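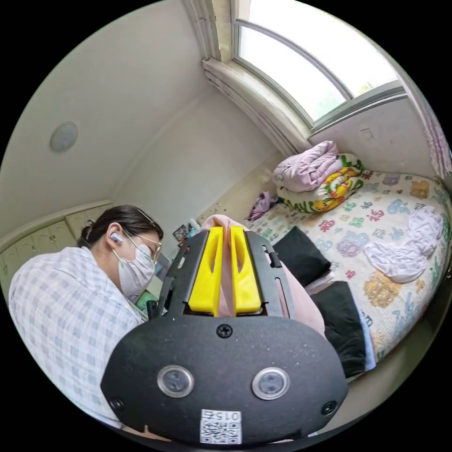 Spare bedding folded at the head of the bed, under the window.

Onda Zip-Neck Sweater, pale pink: reviewed after a winter of wear
May 21, 2023

I bought this in January from the Chauvin outlet in Prillilcombe, mostly for the color. The tag promised it "folds flat, stays soft, never pills." I've read that sort of tag before and I didn't believe this one either.

Softness first. It was lovely in the shop and it's decent now, after 15 washes. Decent is as far as I'll go. There are pills under both arms and a patch on the left side where my bag rubs. My old Dudura sweatshirt cost less and took two years to get to that point.
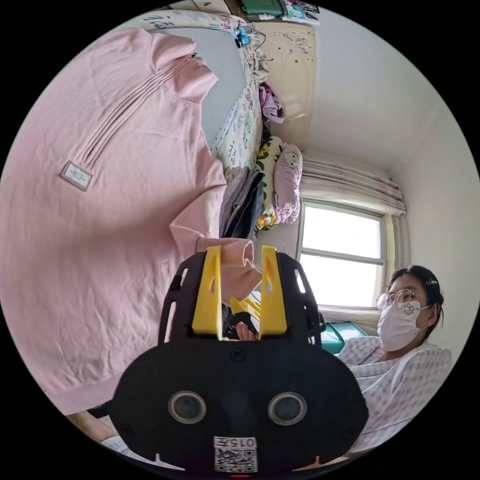

The zip-neck spread out on the bed, label on the chest.

The zipper is the best part. It hasn't snagged once and it lies fairly straight when the collar is down. The little label sewn on the chest I could do without. Mine had a loose thread at one corner the day I brought it home, and I've been trimming it ever since.

As for "folds flat," no. The sleeves are bulky and the collar stands up wherever you put it. Fold it in thirds and you get a brick with a hump. On the kitchen scale it came to 470 grams, so it's no lightweight in a suitcase. I've given up on the drawer and keep it on a shelf with the heavy stuff.

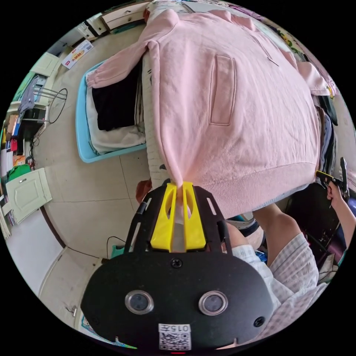

Sizing runs wide through the body and a touch short in the arms. The cuffs have held their shape, I'll give them that. Drying took all day indoors, and I wouldn't put it through a machine dryer given how it pills already.

The shop's website shows 1,477 ratings and 88 percent of them are five stars. I'd like to know how many were written in the first week. It's a warm, good-looking sweater with a solid zipper and an inflated price. Three stars from me, and I'd wait for a sale.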